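Topics > Food and Plants > Fruit

Home Topics Quizzes Teachers Search

Why do oranges have peel?
By the Erkholm Juniors team — updated March

Peel an orange and your fingers smell for ages. Why? And why does the fruit bother with a thick coat at all?

Start with the tree. A tree can't walk. So it needs somebody to carry its seeds away — birds, monkeys, you. Fruit is the payment. Sweet, juicy, worth stopping for. But the fruit has to stay safe until the seeds are ready, and thats where peel comes in.

Peel is two layers. The outside one is called the zest. Bright, thin, full of tiny dimples. Each dimple is a little pocket of oil. Bend a bit of peel near your nose and the pockets burst — that's the smell. Lots of insects can't stand it. Some moulds don't like it much either.

The inside layer is the pith. White, spongy, a bit bitter. Works like the padding in a parcel. If the fruit drops on the ground, the pith takes some of the bump.
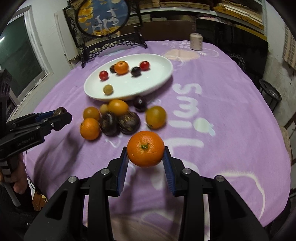

Mandarins have less pith than big oranges, so they're easier to peel. Good for lunch boxes. Not so good for rough journeys, as a thin coat means more squashed fruit. Lemons can have loads of pith. Cut one in half and have a look.

What about the green bit on top? Its called the calyx. It's left over from the flower. While the fruit was growing, water and sugar came in through the stem just there. Once it's picked, no more deliveries! The fruit has to live on what it's got, and the peel slows down the water getting out.

Why orange, though? Young fruit is green, same as leaves. Cool nights help the green fade and the orange shows through. In hot places where the nights stay warm, ripe oranges can still be green on the outside. Perfectly fine to eat.

TRY IT
You need 2 mandarins and a bowl of water. Ask a grown-up before you start.
Peel one. Leave the other alone. Drop them both in.
The one with its peel on should float — there are lots of tiny air pockets in teh pith. The peeled one will probably sink. Bit like taking off a life jacket.

Then dry them off and eat them. Peel goes in the compost, or on a warm windowsill if you want the room to smell nice.

Next page: why bananas bend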